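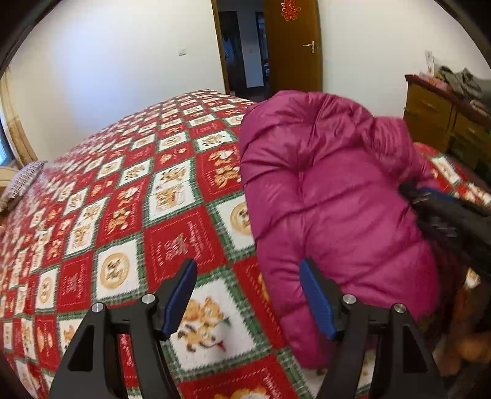
2. Hand-held grippers: setting up and upkeep

Both grippers on the Drandale kit were stripped and cleaned in July. Hamdia Seyoum replaced the blue pads on the fingers, as the old set had gone smooth at the tips and thin nylon slid out of them. The pivots were checked for play and one was tightened — no other parts were needed.

The kit has now logged 1125 folding and lifting runs out of the 2000 agreed with Assefa. Some 104 were thrown out because of the worn pads and will be repeated.

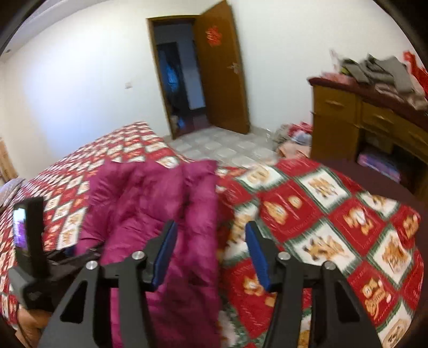 Magenta quilted garment held between the blue finger pads, bedroom setting.

Next period: Nia Prothero will move the pad check from monthly to weekly and keep a spare set at Prakthorpe. The cost is within the present budget.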